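¿Qué hay dentro de un ordenador? Hoy te presento al procesador

¡Hola otra vez! Soy Gönül Avcı y en esta sección abrimos cosas para ver qué llevan dentro. Hoy toca una que seguro que has usado esta semana: el ordenador. Y dentro del ordenador vamos a buscar una pieza pequeñísima que trabaja una barbaridad, el procesador.

Cuando yo tenía 7 años creía que dentro de la caja del ordenador había una especie de televisión muy lista. Me imaginaba una bola brillante en el centro, pensando. Luego mi vecino Erhan Tatlı, que arreglaba aparatos en su garaje, me dejó mirar dentro de uno viejo y me llevé un chasco tremendo: placas verdes, cables y mucho polvo. ¡Ni una sola bola brillante! Pero entonces me señaló una chapita plateada y me dijo: «Ahí abajo está lo que tú buscas».

¿Y qué hace esa chapita?

El procesador es la pieza que hace las cuentas. También lo llaman CPU, que son las iniciales de su nombre en inglés. Cada vez que mueves el ratón, escribes una letra o tu personaje salta en un videojuego, el procesador recibe órdenes y las va cumpliendo a toda velocidad: suma esto, compara aquello, guarda este número, pasa al siguiente.

Piensa en una receta de bizcocho. La receta dice «echa la harina, bate los huevos, mételo en el horno». El programa es la receta y el procesador es quien cocina. No se inventa nada, sigue los pasos tal como vienen escritos (por eso, si la receta tiene un error, el bizcocho sale rarísimo y el programa también). 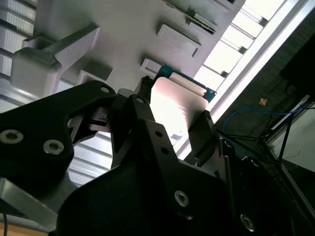
Una pieza plana y clara con las esquinas redondeadas; detrás asoma el borde de una placa verde azulada.

¿De qué está hecho?

Un procesador de ordenador de mesa suele ser como un bocadillo. La rebanada de abajo es una plaquita, muchas veces verde, por donde entra y sale la electricidad. La rebanada de arriba es una tapa de metal. Y el relleno, lo rico, es el chip: un trocito de silicio que no se ve porque queda tapado.

El silicio es un material que se puede sacar de la arena. ¡De la arena! Claro que no vale con coger un cubo en la playa, hay que limpiarlo muchísimo y convertirlo en láminas muy finas. En esas láminas se fabrican los transistores, que son interruptores diminutos. Cada uno puede estar encendido o apagado, como la luz de tu cuarto. Con muchísimos interruptores trabajando a la vez se pueden hacer sumas, dibujar un dragón o poner una canción.

¿Cuántos interruptores caben? En un procesador moderno caben miles de millones. Si intentaras contarlos en voz alta no te daría tiempo ni en toda tu vida, ni aunque te saltaras la siesta.

Los ordenadores cuentan usando solo 2 cifras, el 0 y el 1: apagado y encendido. Nuestro número 20, por ejemplo, lo escriben así: 10100. Y el 276 se les alarga bastante: 100010100. A mí me parece un idioma secreto, y de pequeña me habría encantado usarlo para las notitas de clase.

Una tapa que reparte el calor

Frota las manos muy deprisa. ¿Notas cómo se calientan? Al procesador también le sube la temperatura cuando trabaja, aunque a él le pasa por la electricidad que lo recorre. La tapa metálica sirve para repartir ese calor, y encima de ella se suele colocar un bloque de metal con láminas y un ventilador. Ese runrún que oyes cuando llevas un rato jugando es muchas veces el ventilador, que se ha puesto a soplar con más ganas.

Entre la tapa y el bloque va una pasta que parece de dientes – no lo es, ¡ni se te ocurra probarla! – y que rellena los huequecitos para que el calor pase mejor de un lado a otro.
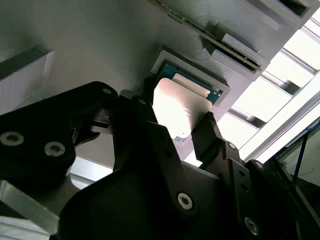
Otra cosa importante es que el procesador tiene su propio sitio, que se llama zócalo. Es como la cama de Ricitos de Oro: ni muy grande ni muy pequeña, tiene que ser justo la suya. Muchos procesadores llevan en la parte de abajo puntitos de contacto dorados, y cada uno tiene que tocar con su compañero del zócalo. Si uno se queda sin pareja, puede que el ordenador no arranque.

Para no equivocarse, las piezas traen pistas. A veces hay un triangulito en una esquina y a veces unas muescas en los lados. El procesador se deja caer con suavidad, sin apretar, y después se cierra una tapa o un marco de metal que lo sujeta. Los dedos, lejos de los contactos, que la piel tiene grasa aunque te hayas lavado las manos.

Los vecinos del procesador

El procesador no vive solo. Está montado en una placa grande que se llama placa base, y yo me la imagino como una ciudad vista desde un avión. Tiene carreteras muy finas por donde viajan las señales, edificios bajitos y edificios altos. 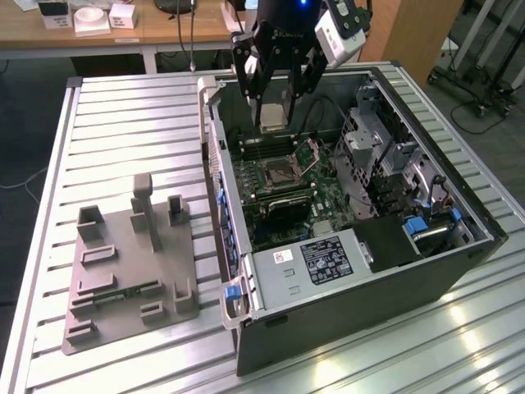
Cerca del zócalo están las ranuras de memoria, que son largas y estrechas. La memoria es como la mesa donde haces los deberes: ahí dejas lo que estás usando en este momento. Cuanto más grande es la mesa, más cuadernos puedes tener abiertos a la vez. Al apagar el ordenador, esa mesa se queda vacía.

También hay ranuras para tarjetas de expansión, que sirven para añadirle habilidades al ordenador, como dibujar mejor los gráficos o conectarse a más aparatos. Y los disipadores, con sus aletas de metal, enfrían otros chips de la placa. Los cables, por su parte, llevan electricidad o mensajes a los rincones más alejados de la caja.

Pruébalo en casa (sin abrir nada)

Los ordenadores se abren siempre con una persona mayor, apagados y desenchufados. Pero hay un juego que puedes hacer ahora mismo. Coge papel y escribe las órdenes para preparar una tostada, una en cada línea. Dáselas a alguien de tu familia y pídele que haga exactamente lo que pone, sin pensar por su cuenta. Si has escrito «unta la mantequilla» y se te ha olvidado decir que hay que abrir el envase… ¡ya verás qué risa!

Cuando lo hayas probado, cambia las líneas que han fallado y vuelve a empezar. Eso mismo hacen las personas que programan, y lo hacen un montón de veces al día.

Palabras nuevas de hoy

Procesador: la pieza que cumple las órdenes de los programas.
Transistor: un interruptor diminuto.
Zócalo: el hueco donde encaja el procesador.
Placa base: la placa grande donde se conectan las demás piezas.
Disipador: pieza de metal que ayuda a soltar el calor.

En septiembre abriremos un teclado, así que ve guardando tus preguntas sobre las teclas.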